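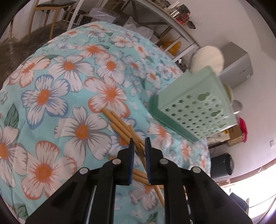 Words by the Flusteck documentation desk — Vosska hand-held gripper, Setup Guide, Section 4

4. Your first practice pile

By now the Vosska is charged, paired and has stopped beeping. If it is still beeping, go back to Section 3 and do the part you skipped.

Practice starts with thin, light, annoying objects. Wooden chopsticks are the house favorite. They cross over each other, they roll, and they cost next to nothing when you step on one. A bed makes a fine work surface, and a flowered bedspread is no worse than a plain one.

4.1 Before you pick anything up

1. Check the two finger pads. The ridged blue faces should point at each other across the gap. If they point away from each other, you have built a very expensive pair of tweezers for use on nothing.
2. Check the silver screws on the arms and just below the fingers. Snug is enough. The finger mounts are rated for 700 cycles between checks, and the counter in the Sendach app will nag you when the time comes.
3. Drop the chopsticks in a loose pile. Do not line them up. The world will not line them up for you later.

NOTE: Kits sold with the Quintero pad set have a softer ridge. Everything in this section still applies, only more slowly.

4.2 The pick

4. Hold the gripper upright over the pile, fingers down, and open it fully.
5. Choose one stick near the top. Turn your wrist until the stick lies across the gap, so the pads will close on its sides.
6. Lower until the finger tips just touch the fabric. Stop there. Pushing harder gathers up the bedspread, and the Vosska will hold on to a fold of fabric with real loyalty.
7. Squeeze the trigger slowly. You will feel a small click at light grip. Chopsticks need nothing past the click.
8. Lift straight up, count to two, and set the stick down off to one side.

Repeat until the pile has moved. A session of 24 picks takes roughly 23 minutes the first time, including the swearing.

CAUTION: Keep your free hand out of the gap. The pads are soft. The motor behind them has other opinions.

CAUTION: Kitchen items with holes, such as a plastic box grater, belong in Section 6. A finger tip can catch in the larger openings. Work up to it.

4.3 If it goes badly

Two sticks come up together: open, let both fall, and approach from the end of the pile.

The stick spins in the grip: you have it too far from the middle.

Nothing closes and the app shows code 1165: the trigger lock is on. It is the small switch you were told about in Section 2.

When you can clear the pile twice without a drop, save the session in Sendach and go on to Section 5, Spoons.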